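# Osden Residents' Forum › Shared Facilities › Proposed changes to the Femwood Hall booking rules

**hallsecretary_osden** (moderator)

Members are asked to comment on the draft booking rules for Femwood Hall before the February meeting. The principal changes are as follows:

- Bookings may be made no more than 42 days in advance. The present rules set no limit.
- The evening rate for the main room rises to $107, inclusive of heating.
- Tables must be wiped and returned to the storage bay by the hirer.
- A booking left unconfirmed for a week will be released to the waiting list.

The seated capacity of the main room remains 165. Comments should refer to the numbered clauses in the draft wherever possible.

---

**Marlpit_Lane**

I write in support of clause 2, the advance limit. Under the present arrangement, a small number of groups reserve every desirable evening through the end of the year and then cancel as the date approaches. My own request for a family gathering was declined on three occasions, and on two of those the hall stood dark.

I would ask that clause 5 be made clearer. "Returned to the storage bay" does not say whether cloths and coverings are to be removed first.

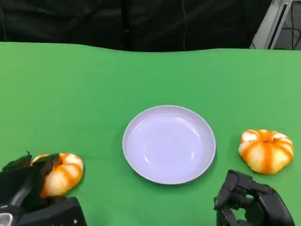 The old rules contained a sentence on this point, and I believe it was dropped by accident when the document was retyped. It required coverings to be folded and left on the shelf by the kitchen door. I suggest that it be restored word for word.

---

**Kyu-ri Chae**

I must respectfully disagree with the previous poster regarding clause 2. The Traltness Choral Society, for which I arrange rehearsals, cannot plan a concert season within 42 days. Our soloists are engaged months ahead, and our printed programs carry the dates.

A limit of this kind will move regular hirers to the Sengar Road school, which accepts bookings for a full academic year. The hall would then lose the income that pays for its upkeep. I propose that registered local groups be exempt, with a deposit payable on each date held.

---

**Marlpit_Lane**

I have no objection to a deposit, provided that it is forfeited on late cancellation. An exemption without forfeiture would leave matters exactly as they are.

---

**B_Tolliver**

On the matter of clause 5, members may wish to consider the condition of the tables as well as their storage. The folding legs on several of the older ones do not lock properly, and it is unreasonable to hold a hirer responsible for them. 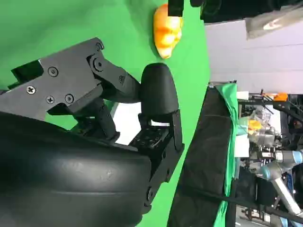 *Tabletop at left, with the black gripper beside it and screws visible on its plates.*

I would further note that the draft makes no mention of who inspects the room after a hire. Without an inspection, the cleaning charge in clause 7 cannot be applied fairly. Last winter my daughter's group was billed for a floor that had been marked before we arrived.

---

**hallsecretary_osden** (moderator)

The comment regarding inspection is noted. At present the key holder checks the room on the following morning. Where there are two hires on the same day, no check takes place between them. I accept that this is a gap in the draft.

The charge mentioned by B_Tolliver should be raised with me by private message. Individual accounts are not discussed on the forum.

---

**quiet_on_femwood**

May I ask that kitchen use be addressed as well? Clause 9 says that crockery is "available on request" but gives no replacement charge. There were 22 place settings when the cupboard was last stocked, and the number has since fallen.

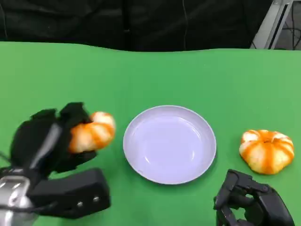

*Pale round plate on the green tabletop, dark backdrop behind.*

A fixed charge per item would settle the question. I would also prefer that the cupboard be locked between hires – the present practice of leaving it open invites losses.

---

**Kyu-ri Chae**

I am content with a charge per item. I would not support locking the cupboard, as our members make tea at the interval and the key holder is seldom on site after 7 p.m.

---

**quiet_on_femwood**

The key could be issued together with the hall key, on one ring. That would meet the point about the interval.

---

**hallsecretary_osden** (moderator)

Clauses 2, 5, 7 and 9 will be returned to the agenda with the comments above attached. A revised wording for the deposit will be posted in this thread. Members who wish to speak at the meeting should give me their names by noon on the day.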